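Preltgate Allotment Society
Minutes of the meeting held 14 Jan 2018

Present: Abimbola Omoregie (chair), Erlinda Aquino, Ebuka Sani, Femi Idahosa (minutes). Apologies: Funmilayo Onuoha, who sent a cake, which was accepted unanimously.

1. Minutes of the December meeting. Approved after Ebuka asked that "shouted" be changed to "spoke." It was changed.
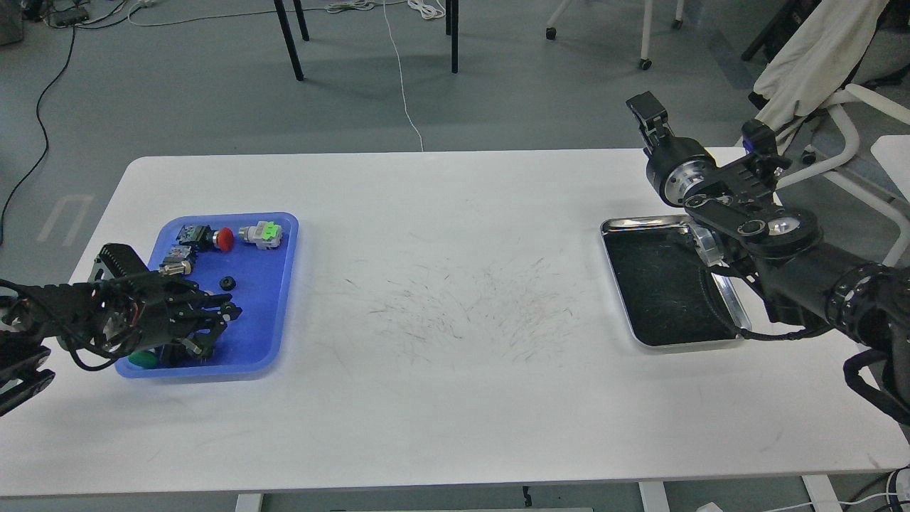 2. Water bill. It came to $145, more than anyone had budgeted, the budget having been a guess. Erlinda to call the water company and be nice.

3. Plot 8. Still mostly brambles. The holder describes it as a wildlife area. A second letter to go out, firmer than the first.

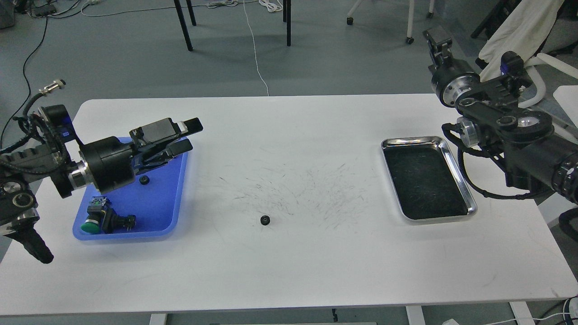

4. Seed swap. Erlinda wants it held in the Liseck hall again. Packets left in heaps got mixed up last year, and several people grew kale against their will. She would like each type kept in a shallow tray with a raised rim, like the blue one with rounded corners on the white table. Agreed. Ebuka to write labels, legibly.

5. Any other business. The gate sticks. This was noted, as it was in December.

Meeting closed when the cake ran out.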